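The Long Wait for a Good Mango Pickle

The green mangoes come into Drostgate by truck in May, and for a few weeks the back room of Jaiswal smells of nothing else. They are hard as potatoes at this stage and nearly as sour as lemons. Yogesh Dixit buys them by the crate and turns most of them down first. He presses each one near the stem with his thumb. If it gives at all, it goes back.

"A ripe mango is a nice thing to eat," he says. "You can't pickle it. It goes to jam."

Dixit has run Jaiswal, a narrow grocery two streets up from the Drostgate bus station, for 13 years. Most of what he sells is what any Indian grocery sells: rice, lentils, flour, frozen flatbreads, tea. The pickles sit on two shelves by the register, in plain glass jars with handwritten labels, and they are the reason people drive in from Wakness on a Saturday and double-park.

The word achar covers a lot of ground. In most American kitchens it means a jar of mango or lime pickle, bright orange, salty, hot, and a little one-note. Those jars are fine, and Dixit stocks three brands of them. But pickling in India changes every few hundred miles, and the changes have to do with what grows nearby, which oil people cook with and how much sun they get.

In the north and east, the fat is often mustard oil. It is sharp and goes up the nose the way horseradish does. Cooks usually heat it until it just starts to smoke and then let it cool completely before it touches the fruit, which takes the edge off. Fennel, fenugreek, nigella and crushed mustard seed go in with it. The result is dark, chunky and a little bitter.

Farther south, sesame oil takes over. In Andhra cooking, avakaya is the one everybody argues about: raw mango cut through the stone, so every piece keeps a bit of hard shell on its back, mixed with ground mustard, red chili and salt. It is hot. People eat it with plain rice and ghee, and the ghee helps.

Gujarat leans sweet. Chhundo is grated mango and sugar, traditionally left in the sun under a cloth until the sugar melts into a syrup and the shreds turn glassy. It gets spooned onto thepla, the soft spiced flatbread, and children like it. Rajasthan pickles ker and sangri, a small desert berry and a long thin bean, both of which are dried first and soaked later. Up in the hills there are radish pickles that go sour by themselves and are eaten within days. Along the coasts there are shrimp and fish pickles made with vinegar, and those are a different subject.

Dixit makes five kinds. His mango is a northern one, his grandmother's, with mustard oil and a heavy hand of fennel. He also makes lime, green chili, a mixed winter vegetable pickle with carrot, cauliflower and turnip, and a garlic pickle that he started only because a customer kept asking.

The method for the mango has not changed much. The fruit is washed, dried with towels, and dried again on trays with a fan running. Water is the enemy at every stage. A wet spoon can ruin a jar, and he has thrown out whole batches over a lid that was rinsed and put back on too soon. Once dry, the mangoes are cut into chunks with a hinged blade bolted to a board, since a kitchen knife will not go through the stone. They are tossed with salt and turmeric and left overnight. By morning they have given up a good amount of liquid, and that liquid is drained off and saved.

Then the pieces dry again, this time for most of a day. They should feel leathery on the outside. The spices are toasted in a dry pan over low heat, cooled, and cracked coarsely. "If you make powder, you get mud," Dixit says. Everything is mixed by hand in a steel tub, some of the saved brine goes back in, and the cooled oil is poured over the top. The fruit has to stay under the oil. Where it pokes out, mold will find it.

Last year's mango batch filled 79 jars. They were gone before the fall.

After that comes the part that customers have trouble with. The jars go up to the roof of the building, where there is a glassed-in landing that gets sun from late morning on. They stay there for weeks and are shaken or stirred every day with a dry spoon. The mustard seed softens and swells. The mango loses its raw crunch and takes on the oil. Dixit will not sell a jar before day 90. He says that the flavor at one month is loud and flat, and that somewhere in the third month the bitterness of the fenugreek drops back and the sourness rounds out.

He has been asked to speed it up. A food distributor in Puvard wanted to put the mango pickle in its stores and sent two people to talk with him about vinegar and a heat treatment. They were polite about it, he says, and he cooked them lunch. He tried their version at home. It was ready in a week and it tasted like salad dressing, so he wrote back and said no.

Home cooks can do this without a roof. A sunny windowsill works, and so does a warm shelf if you are patient. Start small, with two pounds of mangoes, and use more salt than feels right. The salt and the oil are what keep the pickle, and cutting back on either one is how people get into trouble. Use glass or glazed ceramic. Avoid metal lids unless they are lined, as the acid will eat at them. If you can't find raw mangoes, limes are easier and more forgiving, though they need even longer before the rind goes soft.

Mustard oil is a question in the United States, where bottles are usually labeled for external use only. Many Indian families cook with it anyway. Dixit tells his customers what the label says and lets them choose, and he points the cautious ones to sesame oil — untoasted, the pale kind, because the dark toasted oil will take over the whole jar.

As for eating it, a teaspoon is a serving. Pickle is there to wake up food that is quiet: dal and rice, plain yogurt, a stuffed paratha, a boiled egg. Dixit's own favorite is cold leftover khichdi with a piece of mango pickle mashed into it, eaten standing at the counter before the shop opens at seven. He also saves the oil from the bottom of finished jars. It goes into potatoes, or over fried eggs, or into the dough for puris. One customer from Wakness brushes it on corn. 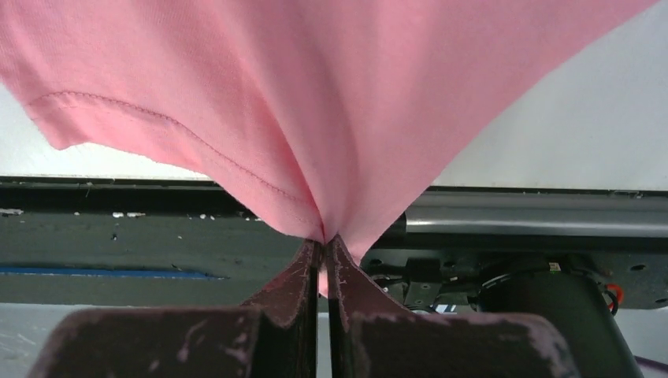
The winter vegetable pickle comes next, once the carrots are good. It is a faster job and it keeps for less time, a few weeks at most, so he makes it in small tubs and sells it by weight. The mango jars stay upstairs until they are ready, and anyone who asks for one early gets put on a list by the register.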